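Are we actually teaching creativity or just scheduling it?
Posted by zoriana_h (Zoriana Hladun) in Schools & Training, September
4 min read

So our district just rolled out "Creative Hour" for grades six through eight, and I've got feelings about it. I teach seventh grade science at Cemthorpe Middle and I have 137 kids across my sections. Every one of them now gets 42 minutes a week (yes, the hour is 42 minutes, don't ask) in which they're supposed to be creative, and then we go right back to the pacing guide.

I love the idea! I really do. But last week a boy in my third section asked if he could keep going on his bridge design after the bell, and I had to say no because we had a vocabulary check. I felt like a jerk all afternoon.

Has anyone's school done this in a way that leaks into the rest of the week?

—

trullel_dad wrote:

Parent here, so grain of salt. My daughter had something similar at her old school and she came home with a lot of collages. Nice collages. I still don't know what she learned. I'd take the vocabulary check, sorry.

—

zdenka.urban wrote:

I'm going to disagree with trullel_dad a little bit. I've run adult evening courses for years, and the ones who struggle the most are the people who got straight A's on vocabulary checks and have never once been asked what they think. They sit there waiting for me to tell them the answer. Grown adults, with mortgages!

What worked for us was dropping the separate slot and giving each course one open assignment that counts for the grade. Same clock time, and the teachers fought me a lot less than they did over the schedule.

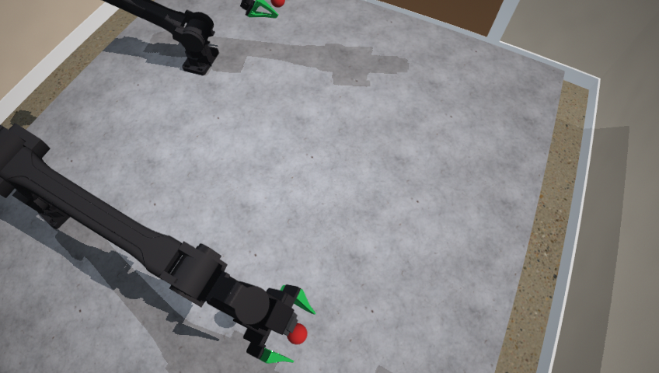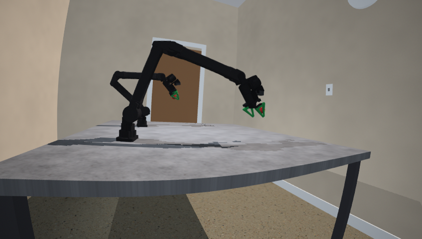
Two black robot arms in both views, simulated.

Anyway, the grade part matters. If it doesn't count, they can smell it.

— Zdeňka Urban

—

mrs_joseph_rm105 wrote:

Room 105 checking in, lol. I hate to be the grump, but grading the open assignment is exactly how you kill it. The minute there's a rubric, my kids ask how many sentences, what font, does it need a title page. I tried it both ways and the ungraded version got me the weird, wonderful stuff. It also got me four kids who did nothing at all, so there's that.

—

zdenka.urban wrote:

Four who did nothing is my whole point though! Those four needed it too. I grade on whether they can explain a choice they made. One conversation, five minutes, no rubric.

—

mrs_joseph_rm105 wrote:

Five minutes each with a full roster? Come on over and cover my classes while I do that.

—

zoriana_h wrote:

OK, with 137 kids I can't do the conversations either, but maybe one section at a time? Also, I found out there's $500 in the Starnow mini-grant for sub coverage, and that might buy me a couple of days. I'm going to ask. And I told the bridge kid he can eat lunch in my room and keep building.

—

trullel_dad wrote:

The lunch thing I'm all for. Still want the vocabulary check.

Recent in Schools & Training
Homework over long breaks: yes or no?
Switching careers into teaching at 42
Who pays for classroom supplies where you are?
Group projects and the kid who does everything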